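Thread on the Stundness housing plan, now that the land office has put the full file online. I read it over two evenings. Long one, sorry.

Stundness was zoned in the year 2000 for 12 small apartment blocks, a school and a bus loop. The city sold the land to Sinberg at a reduced price on the condition that the school and the bus loop came first.

Blocks built so far: 9. School: no. Bus loop: a gravel patch with a sign on it.

The condition is on page one of the sale agreement. It says "before occupancy of any dwelling." People have been living in the first block for years. The occupancy permits were signed anyway and the file doesn't say why.

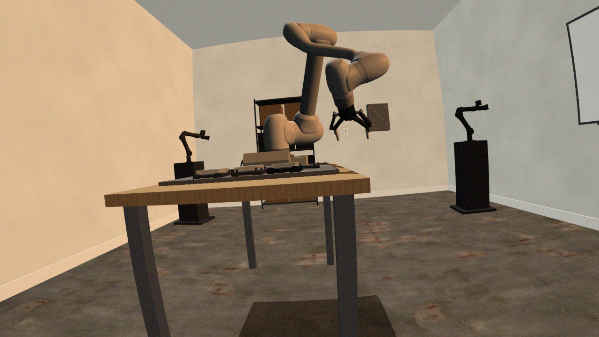
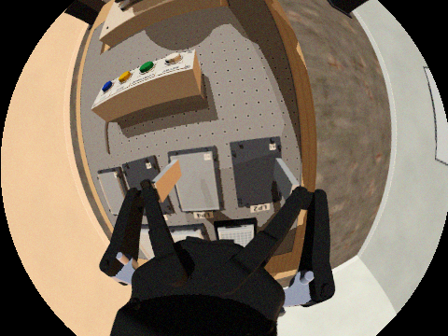

Back to the permits. Each one has an inspection sheet attached, and most of the sheets are identical down to the typos. An inspector is supposed to check stairs, drains, fire doors and the common yard. The yard line is blank on nearly all of them. A pegboard with its rows of little holes is a fair comparison for the road plan too – evenly spaced openings, and hardly anything put in them. Half the side streets on the drawing don't exist on the ground.

Parcel 3204 is the one to look at. That was the school site. Last February Sinberg asked to have it changed to "mixed residential" and transferred to a second company, Cudent. The request is still open.

Căpraru, the planning firm the city hired to review it, recommended refusing. Their report is short and clear. It says the parcel is the last one in the district large enough for a school with a playground.

The city doesn't have to follow that advice. It does have to answer it in writing, and there is no answer in the file yet.

If you live in Stundness you can send a comment to the land office until the request is decided. Put the parcel number in the subject line. Mine was four sentences.

I'm not against more apartments out there. I would like the school that was in the deal.

Will add to this thread when the city replies. If you have an old copy of the bus loop drawing, please message me – the scan in the file is missing its second sheet.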